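Gorwood Kneeler Cushion, Long Pattern

The Gorwood long kneeler is made for chapels, prayer rooms and small group meetings where people stay on their knees through extended prayer. It seats two adults side by side and fits most pew spacings without adjustment.

Core: high-density foam, 80 mm thick, bonded in a single piece. The core keeps its height under repeated use and should be turned end for end every April.

Cover: woven polyester with a zipper along the back edge. Machine wash cold, line dry. Do not iron. Replacement covers are sold separately under the Hokex name and fit all Gorwood kneelers made to the current pattern. 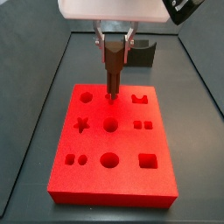
Red foam block with cut-out openings.

Base: non-slip backing, suitable for wood, tile and low carpet. On polished stone, use the optional grip strip.

Weight: about 3 kg. A carry handle is sewn into one short end.

Scripture panel: a line of up to 25 characters, including spaces, can be embroidered on the front edge. Psalm and verse references are set in small capitals. Text is stitched as submitted, so check spelling and chapter numbers before ordering.

Orders of 30 or more ship on one pallet from Mindelura. Congregations ordering for a new sanctuary should send a floor plan with pew lengths marked.

Fabric samples: Itzel Ventura, sales desk.
Embroidery questions: Ximena Zamudio, workroom.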